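Workshop tips: collecting demonstrations at a two-arm table

Notes for anyone recording examples on the Nultska bench. Ineke De Haan keeps the master copy; corrections go to her.

Setting the table

Wipe the top before the first take of a session and again after lunch. Old tape residue grips thin plastic and changes how it slides.

Keep the working area in the middle free for the task objects. Other household items may stay at the back, and a few should. A policy trained only on a bare table tends to fail on one that somebody uses. Change them every 16 takes and note the change in the log.

Clear plastic

Transparent parts are the most common cause of rejected takes. Before recording, look at the live camera view and check that the outline of the part can be followed all the way round. If one edge vanishes, turn the part a few degrees or lower the blind. Do not mark the edges with pen or tape. The model will learn the mark.

Phone and case

Hold the phone in one gripper and leave the other open until the case is within reach. Bring the open fingers in low, along the table. Coming down from above pushes a flat case away. Set the grip force to the lowest value that holds the phone through a slow wrist turn, and keep the finger tips off the glass. 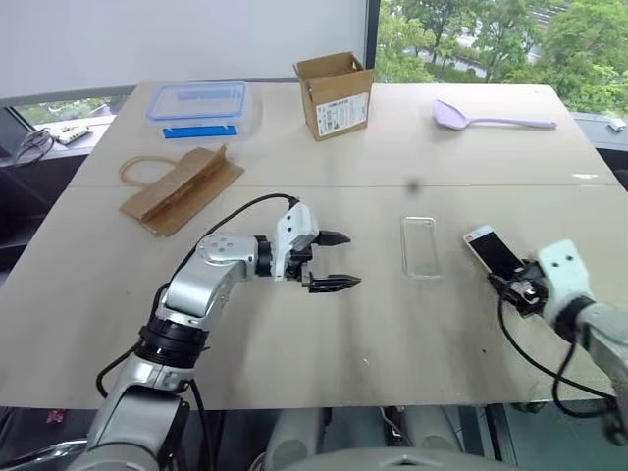

Phone held in the right gripper, clear case flat on the table, left fingers open.

If the case slips, carry on and recover. Takes with a clean recovery are kept and tagged as such. Takes in which the operator stops to think for several seconds are cut. Marwan Abu Hammour reviewed 192 takes in February and found hesitation a worse fault than slipping.

Vary the start. Turn the case between takes, shift it a hand's width, and lay it face down now and then. Operators drift back to a favourite position without noticing, so swap seats halfway through a set.

Cables

Leave enough slack at the wrist for a full turn, then check it with the arm at its furthest reach. A tight cable pulls on the gripper and the force ends up in the data.

Files and counts

One task per folder. Name the folder after the task and the operator. The target for phone and case is 400 accepted takes, of which 132 are in. Rejected takes go in a separate folder and are not deleted. Garba Okonkwo uses them to test the filter.

Last changed 11 April 2026.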